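Privstead Holiday Lets, owners' catch-up
Thursday, March 26, 2020, by video call, started at 7 pm

On the call: Osaze Olatunji (chairing), Kha Cù, Vy Trương, Rogelio Maglaya and me, Gemma Marsden, typing as fast as I can. If I've got you down as saying something you didn't, shout and I'll fix it before these go in the folder.

We lost the first ten minutes to Rogelio's microphone. He ended up ringing in on the phone with the video still going, so his mouth was a second or two behind his voice all evening. Sorry Rogelio, I did stop laughing eventually.

1. Last time's minutes

The February ones were agreed with one change from Kha. The new boiler at Naylor is in the cupboard on the landing and not the one under the stairs, which matters if you're trying to talk a guest through resetting it (I was, and I sent the poor man to the wrong cupboard). Corrected now.

2. Bookings

This took up most of the evening as you'd expect. All three houses are shut to guests and Osaze has blocked the calendars out. He asked us please not to unblock odd weeks ourselves, even for family, as the listing sites then show them as free and he gets a flurry of enquiries.

We had 33 bookings on the books between now and the end of August. Of those, 18 have already asked to move to later in the year or to next spring, and 11 want their money back. The other four haven't been in touch, and Vy is going to write to them kindly and ask what they'd like to do.

There was a fair bit of back and forth on refunds. Rogelio felt that people who can't come through no fault of their own should get the lot back, deposit included, no quibbling. Kha agreed in principle but wanted to know where the money comes from if everybody asks in the same month, and he had a point because Kumeo has the smallest cushion of the three and he's just paid for the decking. We went round this a couple of times. Where we ended up:

Full refund for anyone whose dates fall in the time we're closed.
Free move to any dates in the next twelve months for anyone who'd sooner do that, at the price they booked at.
Anything from July onwards, wait and see, and look at it again next call.

I said I'd happily be the one to ring people. A lot of ours have been coming for years and I think they'd like to hear a voice. The couple who always take Pusholm for their anniversary rang me before I could ring them and we were on for nearly an hour, mostly about their dog!

Osaze to send me the list with phone numbers. Vy to do the emails.
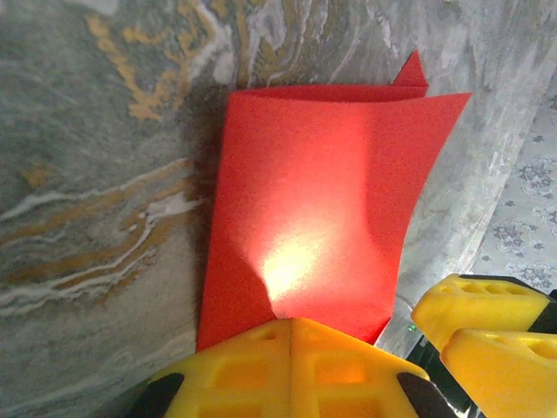 Red sheet, folded over at the top, on the marble.

3. Cleaning and changeovers

No changeovers, so no cleaning hours for now, and none of us felt good about that. The two ladies who do our Saturdays have been brilliant. Vy proposed a payment of £225 each from the shared pot to tide them over while we all find out what help there is. Agreed straight away by everyone, and Rogelio said he'd like to add to it privately. Vy to transfer it tomorrow.

We also talked about what a clean will look like once we open again. It'll take longer, that's plain. Ideas that came up, none of them decided:

Arrivals moved from 3 pm to 5 pm.
Taking out the scatter cushions, throws and the big basket of board games at Naylor. I was sad about the board games. Kha said half the jigsaws have pieces missing anyway.
A second full set of bedding for each house so nobody's waiting on the dryer.
Leaving a clear night between bookings. Osaze isn't keen in high summer as it could knock out our short breaks altogether.

Rogelio to get a price for bedding. He thinks he can get the same plain white as before but will check the size for that awkward bed in the back room at Pusholm.

4. The houses while they're empty

Kha lives a few doors down from Kumeo so he can look in on his daily walk. The other two are harder. Vy can see Naylor from her road and will keep an eye on it from the outside. For Pusholm we have the neighbour with a key, and I'll ask whether he'd mind running the taps once a week and picking up the post.

Heating to stay on low until it warms up a bit. Fridges off, doors propped open with a tea towel. Whoever was last in Pusholm left half a lemon in the door of the fridge and I'm naming no names, but it was me.

Hot tub at Kumeo has been drained. Kha wants it noted that this took him all of Sunday.

5. The listing

I'd been moaning for ages that our descriptions are tired, so now I've got the job of rewriting them. Vy pointed out that Kumeo still says "sleeps eight" when it's been six since the bunk room became the utility. Naylor needs the parking explained properly (one space at the front, one up the lane, no vans). And can we stop saying Pusholm is "moments from the beach"? It's a ten-minute walk and the last bit is steep. We've had that in two reviews now. I'd like to say exactly that, steep bit and all, and let people decide.

Osaze would like the new text to mention the sea view from the upstairs sitting room much earlier on. Fair enough, it's the best thing about the place.

Drafts from me before the next call.

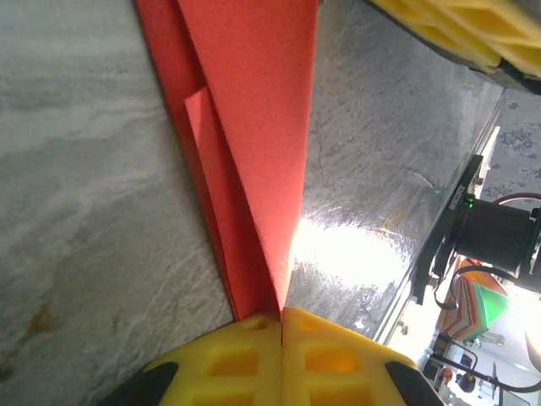

Red-orange sheet, pinched at its narrow end.

6. Anything else

Rogelio asked if the insurance on each house still holds when it stands empty. None of us knew for certain. Each owner to ring up and ask, and to note down the date and who they spoke to.

Vy has found the lost welcome book for Naylor. It was in her car.

Kha asked whether we could do the gate at Kumeo this year. Put off until we know what we've got in the pot.

Next call in a fortnight, same time, and Osaze will send the link round the day before. Rogelio to test his microphone beforehand please!

We finished at 8.40.

Gemma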